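# How does a walkie-talkie send your voice?

Have you ever pressed the button on a walkie-talkie and said hello to a friend who stands behind the house? Your voice alone can not go so far. The radio helps it.
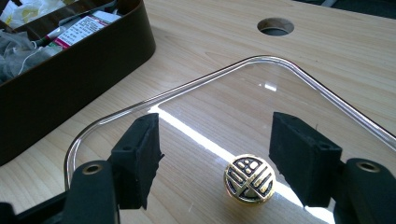
When you speak, your voice shakes the air. Inside the radio is a small part with the name microphone. It feels this shaking and changes it into electricity, which goes up and down in the same way as your voice.

Then the radio makes a wave. We can not see it or hear it. The radio puts your voice onto this wave – a little like you put a letter in an envelope – and the antenna sends it out. The wave is very fast. It can go around the Earth more than seven times in one second!

Your friend's radio catches the wave with its own antenna. It takes your voice out again, and the speaker shakes the air near your friend's ear. "Hello!"

## Why must we take turns?

Most walkie-talkies can not talk and listen at the same moment. When you hold the button, your radio only sends. When you let it go, it only listens. For this reason people say "over" when they finish. It means: now it is your turn.

## What is a channel?

Many people use radios on the same day. To keep the talks separate, each group chooses a channel. If you are on channel 3 and your friend is on channel 5, you will not hear each other, even if you stand 100 meters away with nothing between you.

## Why does it sometimes crackle?

Hills, thick walls and big metal things can make the wave weak. In the village of Vasmont, Lorraine Fairweather teaches a radio club for children. Her pupils walked 325 meters over an open field and heard every word. Behind the stone school they heard only "kssshhh" after 158 meters.

## Try it

Go outside with a friend and an adult. Walk away slowly and say a number after every ten steps. Your friend repeats the number. Now try the same behind a building, and write down where the voice begins to crackle.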